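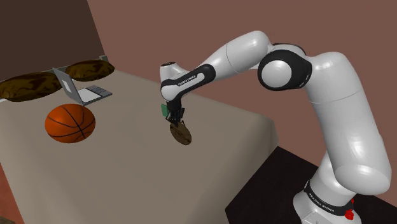
A bed made up with a smooth beige-taupe blanket.

Gemadia Opens Its Blanket Exchange to Households in Drorgate and Ullport

DRORGATE, Sunday, February 14, 2021 – Gemadia, the family-run bedding and home linens shop on Shih Street, is very happy to announce that its blanket exchange is now open to every household in Drorgate and, for the first time, to our neighbors over in Ullport as well. Anyone with a clean blanket, quilt or bedspread they no longer use can bring it to the shop and go home with a voucher for 20 percent off a new one, and the blanket they leave behind will be washed, mended if it needs mending, and passed along to a family who can use it.

The idea began in December, when a cold spell settled over the valley and the shop kept hearing the same two stories at the counter. Some customers were buying heavier covers and wondering what on earth to do with the old ones, and others were asking, a little shyly, whether there was anything at the back that might be going cheap. We tried a small exchange for our regular customers, with a hand-lettered sign and one shelf, and by the end of the month we had passed along 99 blankets. One more came in the morning after we closed the books, so we like to say 100.

"My mother kept every blanket she ever owned, and there was always one for whoever turned up at the door," said Kumudini Haque, who opened Gemadia with her sister and still cuts most of the hems herself. "I think of her whenever somebody comes in with a bag under each arm. People want their things to go to a good home, and they stay and tell you where each one came from, and I could listen to that all day."
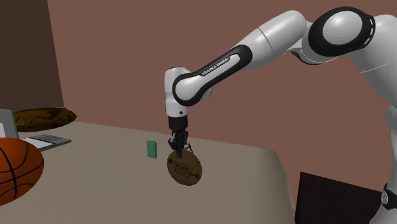

Image courtesy of Gemadia

Blankets may be dropped off during shop hours, Tuesday through Saturday. Wool, cotton, fleece and blends are all welcome in any size from crib to king, and so are throws and knitted afghans – even the ones with a dropped stitch or two. We do ask that everything be freshly laundered and free of large tears. Pillows, mattress pads, heating blankets and feather comforters can't be accepted this season, though we're looking into comforters for next winter and would love to hear from any laundry with a machine big enough to handle them.

For Ullport residents who would find the drive a bother, there will be a weekly pickup run by Mohcine Ghoneim, whose delivery van already makes the trip with our regular orders. Call the shop before noon on Thursday to be added to his list. There's no charge for up to 10 blankets per household, and vouchers will be mailed out the following week.

"I'm going that way with a full van and coming back with an empty one," said Ghoneim. "It makes good sense to fill it up again. Please tie the bundles with string if you have it, and put your name on the outside."

Vouchers are good on blankets, quilts and bedspreads through the end of the season, one voucher per household, and can't be combined with the clearance table. Families who would like to receive a blanket need only stop in or telephone. No forms are required, and requests are kept private.

About Gemadia

Gemadia sells sheets, blankets, quilts, towels and table linens, and offers hemming, mending and custom sizing in its workroom behind the shop. Gift wrapping is free all year.

Press contact: Kumudini Haque, Gemadia, Shih Street, Drorgate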